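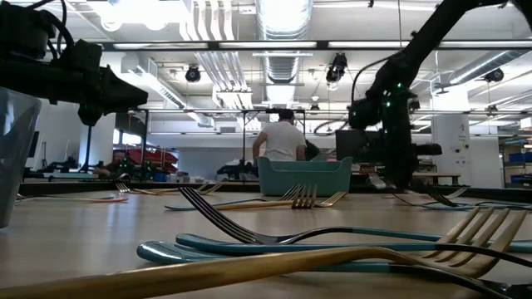 Last updated November 2024
2 min read

Renato Figueroa sorted cutlery by hand at Segers for years. Now he looks after the arms that are learning to do it.

The catering supplier handles 2105 forks, knives and spoons a shift. Figueroa's old job paid less and hurt his wrists. The new one has more waiting in it. "I miss talking while I work," he says.

Stijn Peeters, who runs the floor, moved 10 people to other duties in March. Two have since left.

We use cookies to improve your visit. Accept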